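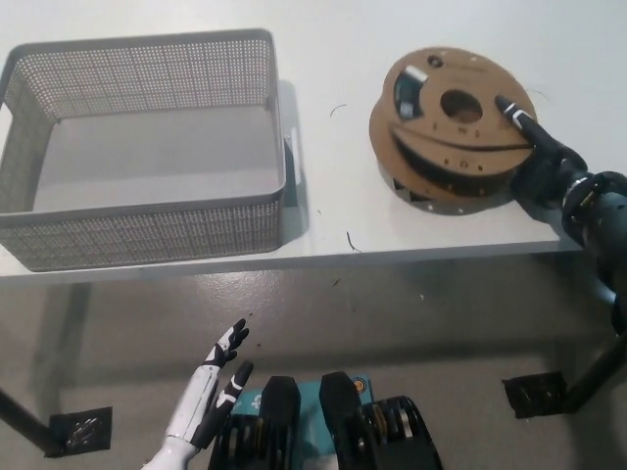

**Zubaida Awan**
*Lead, Hand and Gripper Testing, Wuvero*

# About Wuvero

We try out robot hands. Also grippers, arms, wrist cameras, head cameras and the controllers that tie them all together, but hands are where we started and they're still what gets people running across the room to look at something.

Wuvero is a small test shop. Companies and labs come to us when they're stuck between two pieces of hardware that look equally good on paper, and we put both of them to work on the same table with the same everyday objects. Then we write up what we found, in plain words, with all the trial video attached. We don't build hardware and we don't resell it.

## How we got going

Tanveer Memon and I used to work on the same packing line project, and we spent most of one January arguing about a gripper. He wanted a two-finger model (simple, strong, easy to fix). I wanted a hand with fingers. We borrowed one of each, cleared a bench and ran them side by side until we had 771 trials logged in a spreadsheet that Tanveer still refuses to let anyone reformat. The two-finger gripper won on boxes. The hand won on nearly everything with a rim, a hole or a floppy edge. We had both been a little bit right, and we'd had so much fun finding out that we wanted to keep doing it!

## What goes on the table

Ordinary stuff, mostly. We have shelves of it: storage baskets, mugs, dish towels, shoe boxes, rolls of tape, empty and part-used filament spools. The spool-and-basket task is one of my favorites. A cardboard spool lying flat is a surprisingly hard thing for a robot hand. The flange is thin, it sits close to the table, and there's a big hole in the middle that a finger can use or fall into depending on how well the controller is tuned. Some hands press on the flange and tip it. Some hook the center. Some push the whole thing slowly toward the edge of the table while everybody in the room makes the same worried noise.

Then there's the basket, with its perforated sides and its little cutout handle. A hand that's great at the spool can be hopeless at the handle. I love that. It means there's always a next question.

White tabletop, light gray basket: we like that pairing for camera work too, as pale things on a pale surface give depth cameras plenty to think about.

## How we compare

Every comparison begins with a task list that we agree on with the client before anything gets bolted on. Each gripper or hand gets 48 tries per task, with the object put back by hand between tries at marked starting spots. We change one part of the setup at a time. If we're comparing hands, the arm, the cameras and the controller stay put. If we're comparing controllers, the hand stays on, even if we're itching to swap it.

We score drops, slips, time to finish and how often a person had to step in. We also keep a notes column for the things a score misses, like a fingertip that squeaks, a cable that snags when the wrist turns past a certain point, or a motor that runs warm toward the end of a long session. Clients tell us they read the notes first.

Our in-house tracking software is called Drullex. It started as a way to line up head camera video with the joint logs, and it now does most of our bookkeeping too. Itsuki Kinoshita wrote nearly all of it and is happy to show you around it for as long as you're willing to stand there.

## Who we are

**Tanveer Memon** runs the arms side: mounting, calibration, payload checks, and anything that needs a torque wrench.

**Itsuki Kinoshita** handles cameras and software. Ask about exposure settings only if you have the afternoon free.

**Grażyna Nowicki** designs our tasks. She came from occupational therapy, where she watched people relearn how to pick up small things, and our task list got about ten times better the month she joined.

**Tanvir Nanayakkara** looks after controllers and teleoperation. He can drive a pair of hands from the operator station more smoothly than any of us, and he trains visiting teams to do it.

**Me, Zubaida.** I run the hand and gripper trials and write most of the reports.

## Where to find us

Our shop is in the Heiskanen building in Plirnach, on the ground floor, with a loading door wide enough for a crated robot. Visiting teams usually stay for around 2 weeks. You're welcome to bring your own objects, and please do, especially the annoying ones. If your robot can't pick it up at your place, we'd love to see it try at ours.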